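常见问题:我们怎么给双臂攒示范数据

这一页是我自己写的,想到哪儿补到哪儿。最近来问的人有点多,有想来帮忙录数据的,也有想拿数据去训练的,我把邮箱里反复出现的问题挑出来放在一起。项目叫 Kidow,挂在 Fivent 下面,录制在 Grestcombe 的房间里做。

你们到底在录什么?

录人带着两条机械臂干活的全过程。操作的人在主手上动,从手跟着动,我们把关节角度、夹爪开合和几路画面按时间对齐存下来,一次完整的动作叫一条。学习系统后面就照着这些条去模仿。任务都是桌面上的小事:擦白板、叠毛巾、把盖子拧回去之类的。

现在有多少条了?

擦白板这一项,能用的有1268条,目标是3000条(对,还差一大截!)。总共录下来的其实有1997条,差出来的那些要么动作中途卡住,要么画面和关节数据对不上,都挪到另一个文件夹了,没删。

录坏的为什么不删?

我舍不得,哈哈。正经一点说,失败的动作可以拿来训练判断成败的小模型,Tillman 那边的评测脚本就要用。所以请你录坏了也点“标记失败”,别点“丢弃”,丢弃了我真的找不回来。

一条要多长?

擦白板一般20秒以内。超过了也能交,但如果中间有一大段手停在半空想事情,模型会学得特别犹豫,我见过它在白板上方悬着不动,看得我着急。想好了再按开始,按了就别停。

没有经验能来录吗?

能。我自己第一天录的东西现在一条都没进训练集。先跟着练一个上午,熟悉夹爪的力度,尤其是按压:太轻擦不掉,太重会把板子推走。两只手怎么配合也得练,新手常常只顾一边,另一边杵在那儿。

桌上要不要收拾干净?

不用太干净。起初我要求桌面上只能有任务物品,结果训出来的模型换张桌子就懵了。现在我反而希望后面留点杂物,工具、胶带都行,别挡着手臂走的路线就好。每录一组就把杂物挪一挪,光线也可以换换,早上和傍晚都欢迎。

白板上的字怎么写?

随便画,越随便越好。直的、弯的、打叉的都可以,位置也要换,别老画在正中间。有一阵子大家都爱画一个大圈,模型就学会了不管三七二十一先转一圈,气死我了。痕迹少的也要录,一两道短短的蓝线,对它来说比满板子涂鸦还难找。

两条手臂怎么分工?

我们没有写死。可以一边靠着板子、一边去擦,也可以两边轮流。唯一的规矩是同一组里保持一种分工,换分工就新开一组,在备注里写“左稳右擦”或者“右稳左擦”,这样后面筛选的时候方便。夹爪末端的工具也请记一笔,我们换过好几种夹头,型号不写,数据就只能搁着。
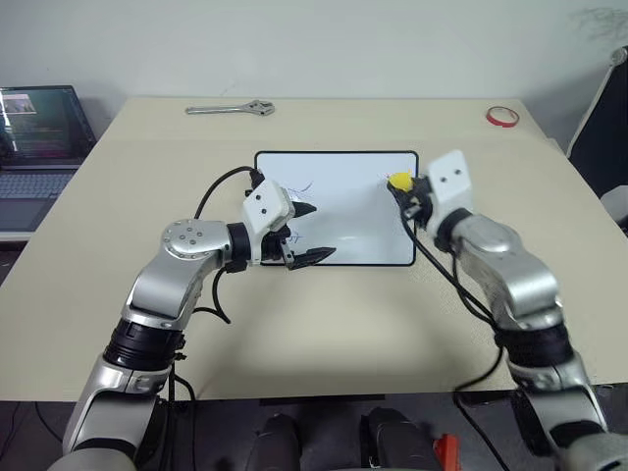 读者小禾留言说,她那边也录擦白板,最头疼的是板子会慢慢滑走,后来干脆把板子滑动的那些也保留下来,模型倒学会了追着板子擦。她问我们要不要也试试,别急着把板子粘死在桌上。

我回她:要试!我们目前没有固定,但每条开始前会把板子放回大致的位置,可能放得太规矩了。下一批我打算让起始位置更乱一点,歪着放、靠边放都来一些,到时候把对比结果补在这页。

数据能给我用吗?

做研究可以,写信来说一下用途,我把下载方式发给你。格式说明在压缩包里的说明文件中,时间戳单位是毫秒,请一定先看一眼再问我(上个月我为这个回了好多封信)。

什么时候可以过来录?

星期六下午一般有空位,别的时间先写信约。穿袖口收紧的衣服,水杯放到旁边的架子上,到了先找急停按钮在哪儿,再坐下。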